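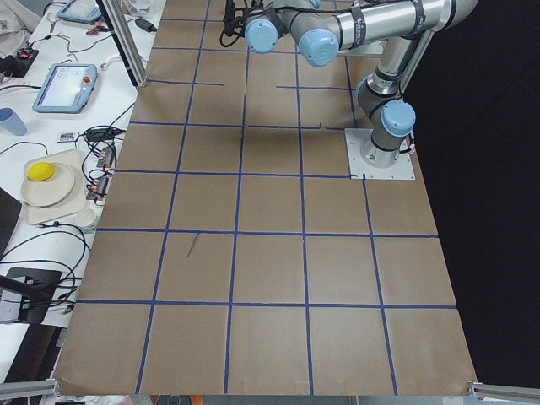 Ticket 173: Buzz and dropouts on silent disco channel 2
Event: Nitau weekender, Bundia tent
Opened: 15 December 2018
Priority: high (doors open at nine tonight!)
Status: solved

Reported fault
Channel 2 has a low hum under everything, and the headphones cut out near the bar end of the tent. Channels 1 and 3 sound gorgeous. Same DJ mixer model on all three, a Hartono, feeding Custison transmitters.

13:10
Swapped the headphones first. Tried a dozen pairs from different crates and they all hum on 2, so it's coming from our end. Played the opening track of the warm-up set on channel 1 for comparison and ended up listening to the whole thing (what a tune).

13:35
Unplugged the mixer from the transmitter. Hum gone. Plugged it back in, hum back. Sounds like plain old 50 Hz mains noise to me.
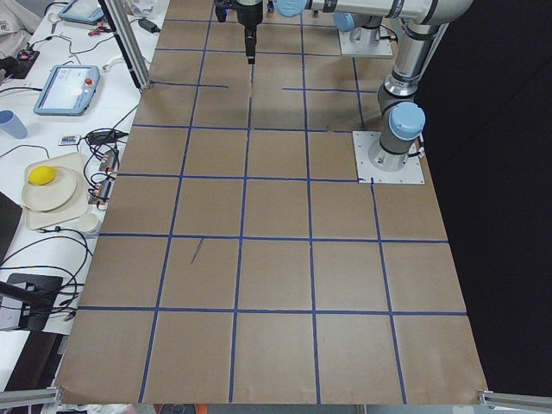 Brown paper surface with a blue tape grid

13:50
Mixer was on the lighting circuit and the transmitter on the sound circuit. Ran a long extension so both share the sound circuit, and the hum dropped almost to nothing. Lovely! There's still a faint trace with the volume right up.

14:20
Put an isolating box on the left and right leads between mixer and transmitter. Silence. Proper, deep silence, and then the bass came in and I may have cheered. 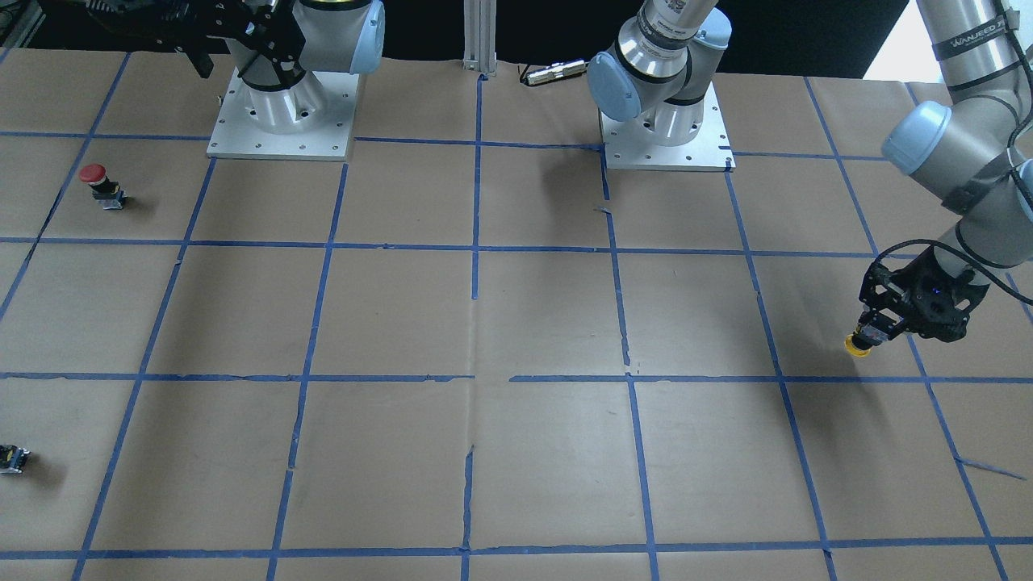 Two robot arms fixed near the far edge of the table

14:45
On to the dropouts. Walked the tent with a pair on. Channel 2 goes at the bar and comes back by the sound desk. Moved the aerial off the floor and up on to a mic stand: better, but it still crackles beside the fridges.

15:15
Scanned for clashes. The wireless mic for the compere is sitting almost on top of our channel 2 frequency. The stage crew were brilliant about it and moved theirs in five minutes.

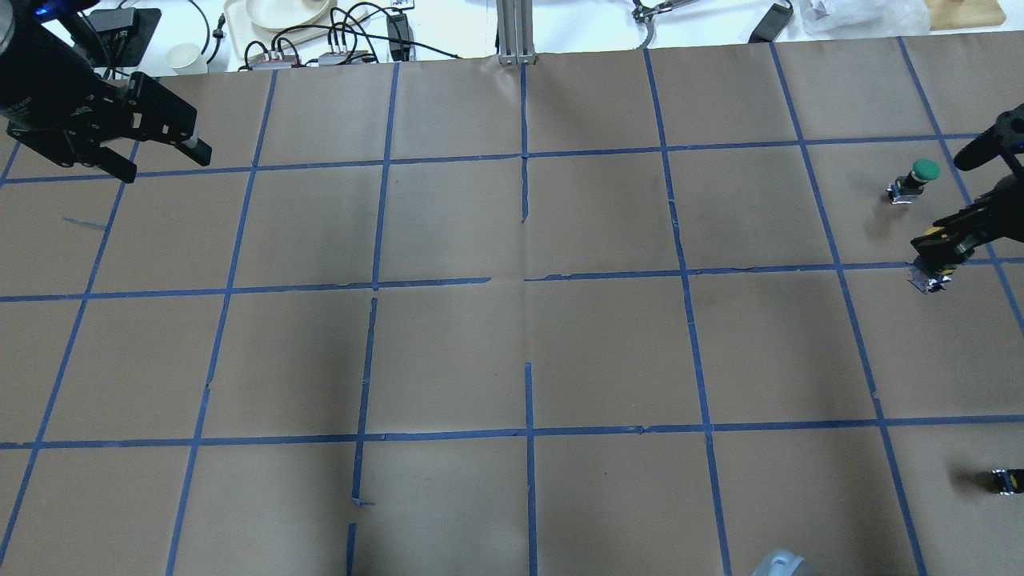 15:30
Walked the tent again, right round the outside as well, and got all the way to the food stalls before it faded. Handed out 83 pairs to crew and stewards for a full test, all set to 2, and had them dance. No cuts and no hum. Best soundcheck of the year!

To do
Label the isolating box so it doesn't go back in the spares case.
Add the compere's mic to the frequency sheet before the March dates.
Two pairs have cracked headbands, bagged and left under the desk.

Closed 16:05. Reopen if channel 2 plays up during the late set. I'll be in the tent anyway, on the blue channel.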